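Ticket: Success checker disagrees with my hand labels on "roll in basket"
Project: Broltasow
Component: eval / outcome labeling
Opened by: Qistina Mangundap
Status: Resolved

Hi all, sorry for the long one, but I've been staring at this since breakfast and I want it written down before I forget half of it.

I'm comparing our automatic success checker against labels I did by hand for the pick-and-place task (the bread roll goes in the basket, you know the one). The batch has 834 end-of-episode stills. The checker and I disagree on 40 of them, and that's way too many for a task with one object and one container! Every single disagreement goes the same direction: I say fail, the checker says success.

First thing I tried was rerunning the checker with the same config. Same 40. So no randomness, good.

Second, I bumped the segmentation confidence threshold up a notch. Still 40, and I lost a couple of real successes on top of it, so I put it back where it was.

Third, I went back through my own labels, because I did a lot of them late at night and I don't trust that version of me. They held up. The roll is on the table in all 40.

Stills I was using while I poked at the threshold:

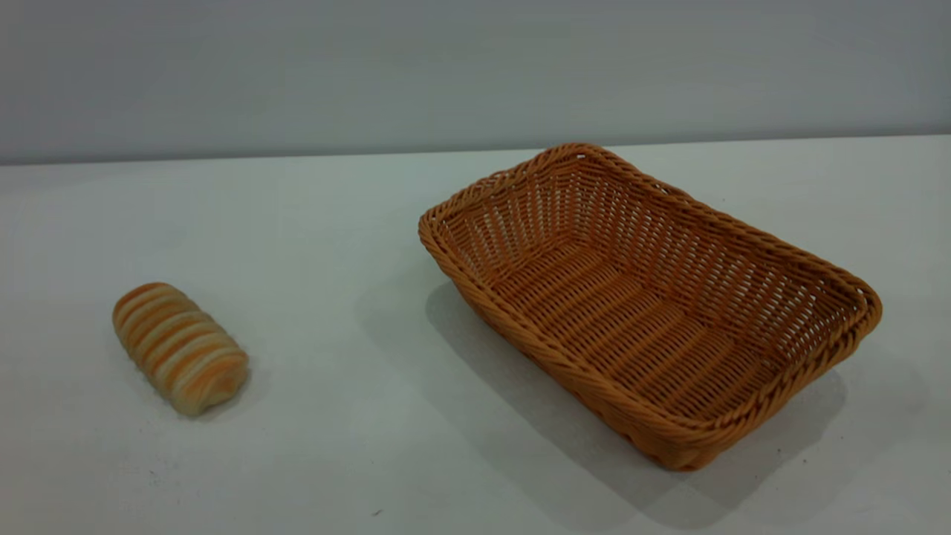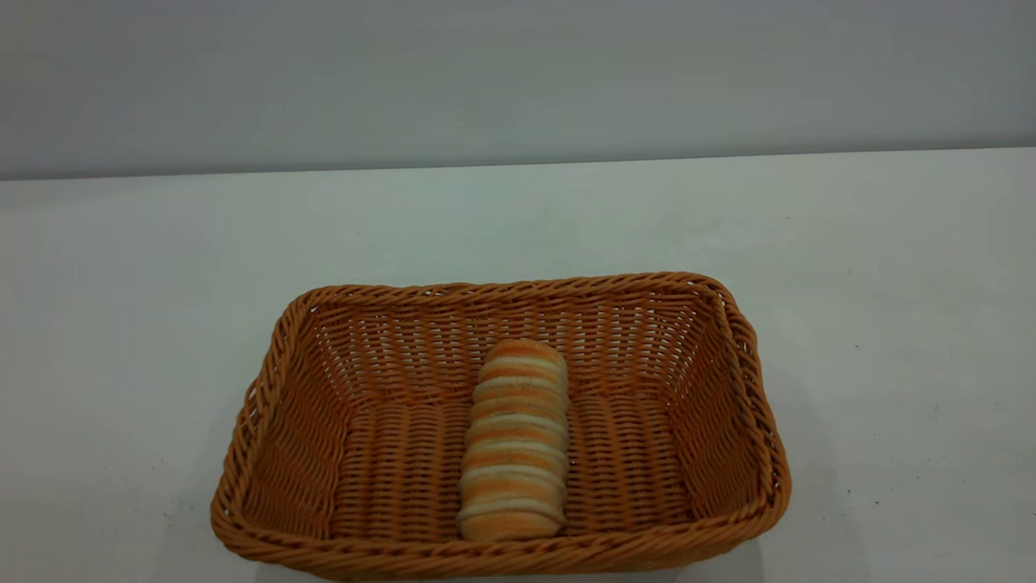
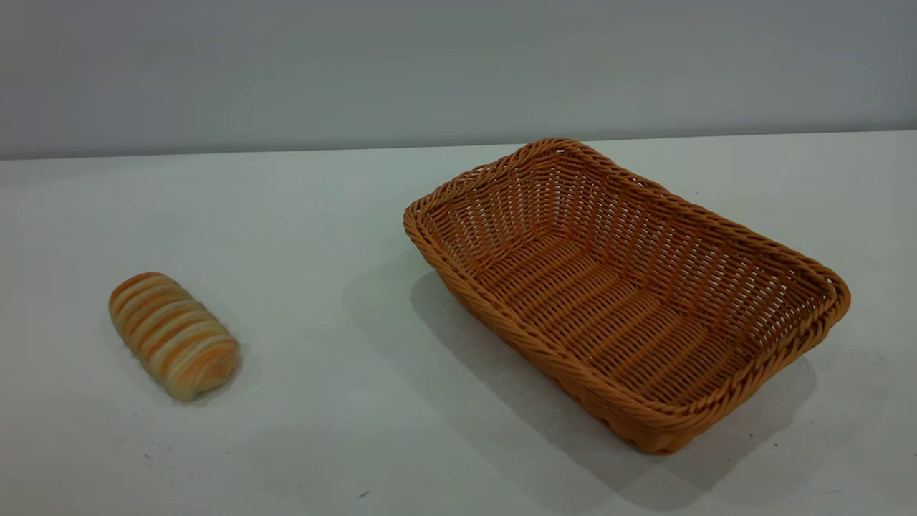

My labels for these, in order: fail, success, fail.

Zetton lab annex, 2/20/19

Picking this up again with more coffee. I printed the masks, which I should have done first. The roll mask is fine, even with the stripes. The basket mask is fine too. The trouble comes after that, in the containment test. It doesn't use the masks at all! It draws an upright box around the basket, draws another around the roll, and calls it a success if they overlap by even a sliver.

With the basket's long side running straight left to right, like in the second still, an upright box is a pretty snug fit. Turn the basket on a diagonal like in the first and third, and the box picks up big triangles of bare tabletop at the corners. If the roll's box pokes into one of those, the checker is happy. The first and third are okay on their own, by the way, there's plenty of table between the roll and the basket and the checker calls both of them fails, same as me. The 40 bad ones have the basket turned too, but with the roll lying much closer in.

I asked Amirul Subramaniam whether the box test was on purpose. His answer, pasted from chat: "It was a placeholder from July. The baskets were always square to the table back then, so it never came up. Use the rim polygon, it's already in the Pattinasarany branch."

So I did! Changes:

- basket region is now the polygon traced along the rim, no more upright box
- roll counts as inside only if the center of its mask falls in that polygon
- episodes with no basket mask get flagged for a person to look at (they used to be silent fails, yikes)

Reran the whole batch. Disagreements went from 40 down to 4. I went through those 4 one by one and they're all the roll leaning on the outside of the basket, so from that camera angle the center of it lands inside the rim polygon. I don't think a single view is going to fix that. A second camera would, or some kind of height check, but I'd like that to be its own ticket.

One more thing for whoever writes up the results: the success rates in the draft table came from the old checker, so they're too high for any run with a turned basket. Please don't compare policies on those numbers. I'm regenerating the table tonight and I'll drop it in the same folder with "rimpoly" in the name.

Amirul, can you merge the branch when you get a minute? I added the 40 stills as a regression set, so if somebody brings the box test back we'll hear about it.

Update: merged, table's up. Closing this one. New ticket for the leaning-roll cases is under Carnico, assigned to me.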